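Britport Shared Kitchen Guide
Section 4: Countertop Microwave, Placement and First Use
Revised 2020-07-29

4.1 Placement

1. Set the oven on a flat, level surface that can carry its full weight.
2. Keep the door side clear so the door can swing through its full arc.
3. Plug the oven directly into a grounded wall outlet. Do not use an extension cord.

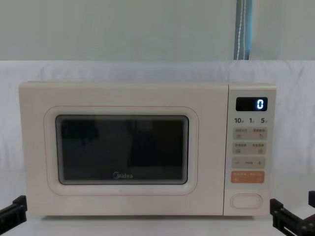 Supply power must be on before the controls are checked. The outlets in the Sachdeva wing are switched at the wall, and the switch must be set to ON. Look at the display at the top of the control panel. A single 0 at the right side of the display, with the rest dark, is the reading to check for before continuing. If the display is blank, check the wall switch, then breaker 94.

4.2 Door Check

1. Press the oval button at the bottom of the control panel to release the door.
2. Inspect the latch parts and the inner edge of the door for food residue.
3. Close the door until it latches. Do not slam it.

CAUTION: Do not run the oven with a damaged door, latch, or window. Tag it and report it on Form 316.

4. Confirm that the minus and plus signs on the wide bar below the four beige buttons are legible. Replace worn panel labels from the Jakex parts drawer. 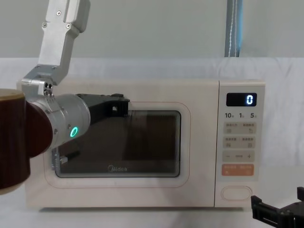
4.3 Water Test

1. Fill a microwave-safe cup with tap water and place it in the center of the cavity.
2. Close the door and heat at full power for 2 minutes.
3. Remove the cup with a dry oven mitt. The water must read at least 70 °C on the Brellov probe.

NOTE: Never run the oven empty. Repeat this test each November and after any repair.

4.4 Cleaning the Door

1. Unplug the oven.
2. Wipe the window and its raised surround with a soft cloth and mild dish soap. Do not use steel wool or scouring powder.
3. Dry the corners of the recess with a second cloth.
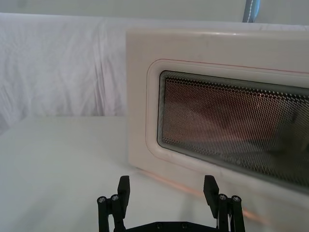

Figure 4-3. Door window with perforated mesh, oven on white tabletop.

4. Plug the oven back in and repeat the display check in 4.1.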